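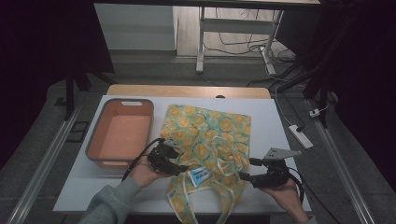

Tote bag practice: both grippers down near the label tag, basin to the left.

How to Practice the Tote Fold With Hand-Held Grippers

Posted Tue 30 January by Thongchai Rattanakul

Search this site: type a keyword Go

Okay, so our club at Stuswood is recording tote bag demos for the Landton student challenge, and half my inbox is people asking how we do the fold. Here's my routine (steal whatever you like!).

1. Lay the bag flat-ish. A few wrinkles are fine, and I like some in there so the demos don't all look the same.

2. Pull the handles toward you. Mine kept ending up under the bag until I made this a habit.

3. Check your cables. Run each one out to its own side before you pick anything up, or you'll be untangling mid-fold.

4. Come in low with both jaws open, pinch the near edge, and lift together. Slow is good!

5. Fold away from you, let go, then go back in for the second fold.

6. Pop it in the basin and start over. I do seven in a row and then shake out my hands.

We're at 1239 clips now and want 1436 by June, so come help if you're free.

Comments

sadadau: Do you fold the handles in first or last?

Thongchai: Last for me, but try both!

Sitthichai: Step 3 saved my afternoon, thanks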